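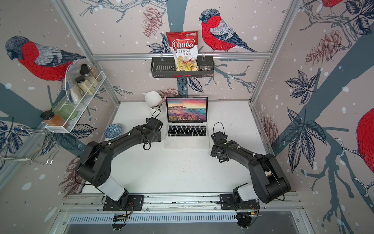
Bullfinches on the wall, spices on the rack and a bag of Chuba in the basket.

Moataz Alaoui hung the bullfinch wallpaper in January, and he is still pleased with it. "I wanted snow," he says, laughing. "I grew up without any, so I bought it on a roll!" He looked through 28 patterns before he came to the red birds and the pinecones, and he wanted no other after that.

The wire rack went up next - he moved it 2 times before he liked where it sat - and then the basket, which hangs on its hooks from the crossbar and holds whatever he's snacking on. Cassava chips, mostly. "My sister says spices belong in a drawer," he tells me, "but I like to see the orange one when I come in, it cheers me up."

The laptop stays open on the white tabletop, with its pink sunset over the rocks. He'd like a second rack by summer, if he can find the same curved front.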